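ホーム > しらべる > ロボット > よみもの

ロボットはどうやって「おつかい」をおぼえるの? お手本あつめのひみつ

シェア 17 コメント 464

きみは、はじめてくつひもを結んだ日のことをおぼえているかな? おうちの人が、目の前でゆっくりやって見せてくれたんじゃないかな。「ここをわっかにして、くるっとまわして……」と言われても、言葉だけではなかなかわからない。でも、手の動きを見て、まねして、何回もやっているうちに、いつのまにかできるようになる。

じつは、いまのロボットのなかにも、そうやっておぼえるロボットがいるんだ! 今回は、お店で買い物をするロボットのための「お手本あつめ」を見ていこう。お手本をあつめているのは、「ポンシリ(Pongsiri)」という名前のプロジェクトだよ。

■ お手本ってなに?

むかしからあるロボットの多くは、人が決めたとおりに動く。「右に動く、止まる、つかむ、上げる」というふうに、命令をひとつずつ書いておくんだ。工場のように、いつも同じ場所に同じものがあるところでは、このやり方がとってもよく働く。

ところが、お店の野菜売り場はどうだろう。トマトは毎日ちがうところにころがっているし、キュウリはまっすぐだったり曲がっていたり。命令をぜんぶ書いておこうと思ったら、ノートが何さつあっても足りないよね。

そこで登場するのが「お手本」だ。人がロボットの手を動かして、じょうずなやり方をやって見せる。そのあいだ、カメラにうつったものと、指や手首がどう動いたかを、いっしょに記録しておく。はじめから終わりまでの記録ひとつが、お手本ひとつ。これをたくさんあつめて、コンピューターに学ばせるんだよ。

■ まずは、かごを持つところから

買い物でいちばんはじめにすることは? そう、かごを持つこと! かんたんそうだけれど、ロボットにとってはなかなかの大仕事なんだ。

かごの持ち手は細い。手をのばす場所が少しずれただけで、指が空気をつかんでしまう。ためしに、えんぴつを一本つくえに置いて、目をつぶったままつかんでみよう。えんぴつがどこにあるか、どっちを向いているか、わからないとむずかしいよね。

だから、手のすぐ近くにもカメラをつける。すると、こんなふうに、指と持ち手がとても大きく見えるんだ。太い親指と細い指で、持ち手をどうはさめばいいかな?
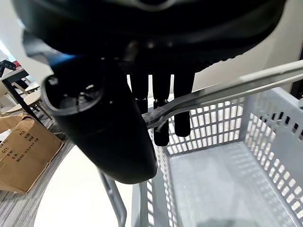 ■ つぎは、野菜をえらんでつかむ

かごのつぎは、いよいよ野菜だ! 練習用の売り場には、ジャガイモ、サツマイモ、トマト、キュウリ、インゲンのような細長い豆など、いろいろな形の野菜がならんでいる。

丸いもの、長いもの、先がとがったもの。形がちがえば、つかみ方もちがう。きみの手で考えてみて。ジャガイモなら手のひら全体で包むように持つけれど、細いトウガラシなら指先をそろえて持つでしょう? 人間の手は、見ただけでしぜんに形を変えている。すごいことなんだよ!

お手本をつくる担当のウタイ・タウィーサックさんに、いちばんむずかしい野菜を聞いてみた。

「豆ですね。一本だけ取りたいのに、となりの豆までついてきちゃうんです。トウガラシは好きですよ。ちょっと曲がっているから、どこを持とうかなって考えるのが楽しい」

ウタイさんがこの仕事をはじめたのは二月。最初のころは、一回のお手本をとるたびに肩がこちこちになったそうだ。いまでは、ロボットの指が自分の指みたいに思える日もあるという。

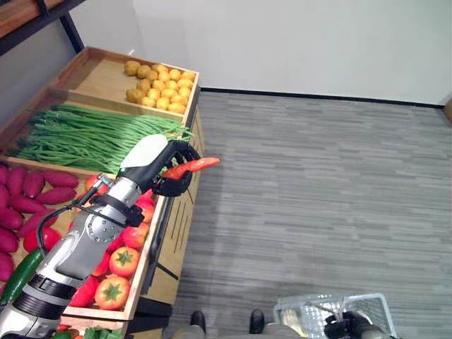

ひとつの野菜につき、お手本はひとつでは足りない。同じトマトでも、売り場のおくにあるとき、手前にあるとき、ほかの野菜の下にかくれているときで、手ののばし方が変わるからだ。いつも同じ場所のトマトだけで練習していると、ロボットは「トマトとは、あの場所にあるもの」と思いこんでしまうかもしれない。

そこで、何回かとったら野菜の場所を入れかえる。かごの向きも変える。窓から入る光が変わる夕方にも、もう一度とる。ポンシリであつめたお手本は、いまのところぜんぶで1892こ。そのうち955こが、野菜をつかんでかごに入れるお手本だ。はじめの目標は464こだったというから、ずいぶんふえたね!

■ 失敗したお手本はすてちゃうの?

これは、読者のみんなからもよく聞かれる質問。記録をチェックしているナパポーン・ジャイディーさんが教えてくれた。

「つかみそこねても、すぐにはすてません。落としたあとでちゃんと拾いなおせていたら、『やりなおし』のお手本として使えることがあるんです」

なるほど! ロボットだって、いつか本当のお店で野菜を落とすかもしれない。そのとき、どうすればいいかを知っていたら心強いよね。

反対に、使えない記録もある。たとえば、カメラの映像がとちゅうで切れているもの。それから、手の動きと映像の時間がずれているもの。つかむ動きのほうが先に記録されて、野菜の映像があとから来たら、ロボットはこんがらがってしまう。ナパポーンさんは、ひとつずつ映像を再生して、「つかむ」「はこぶ」「はなす」と、動きの名前をつけていく。とても根気のいる仕事だ。

■ 学ぶって、丸暗記とはちがう

お手本をたくさんあつめたら、コンピューターはそのなかから「にているところ」をさがしはじめる。「こういうふうに見えるときは、手をこう動かしていることが多いぞ」という関係を、少しずつ見つけていくんだ。これを「学習」とよぶよ。

学習がすんだら、お手本になかった置き方で野菜をならべて、テストをする。算数で、教科書とはちがう数字の問題をとくのとにているね。うまくいかなかったら、苦手なところのお手本をふやして、また学習。これをくりかえす。

■ やってみよう! お手本あつめごっこ

用意するもの:かご(または箱)、形のちがうもの17こ(野菜、消しゴム、くつしたなど、こわれないものにしよう)、紙とえんぴつ

1 二人組になって、「お手本係」と「記録係」を決める。
2 お手本係は、ものをひとつえらんで、ゆっくりつかみ、かごに入れる。
3 記録係は、どの指を使ったか、どこを持ったかを紙に書く。
4 17こぜんぶ終わったら、記録の紙だけを友だちにわたす。友だちは、書いてあるとおりにつかんでみよう。

紙に書いた記録だけで、同じようにつかめたかな? 「親指と人さし指」と書いただけでは、指の向きや、どれくらいの力かまではわからないことに気がつくはず。書きたすとしたら、なにを書く? おもしろい記録ができたら、ぜひコメントで教えてね!

■ ことばのメモ

お手本(デモンストレーション):人がやって見せた動きの記録。
学習:たくさんの記録から、見えるものと動きの関係を見つけること。
関節:指やうでの曲がるところ。ロボットの指にもあるよ。

シェア 17 コメント 464

関連するよみもの
・ロボットの指はなぜ曲がる? 関節のはなし
・エッジゲート科学クラブの工作ノート:紙コップでつくる「つかむ手」
・カメラが二つあると、なにがわかるの?
・ドンドリッツ号、めいろにちょうせん!
・ワメックはかせの質問ばこ:コンピューターもわすれるの?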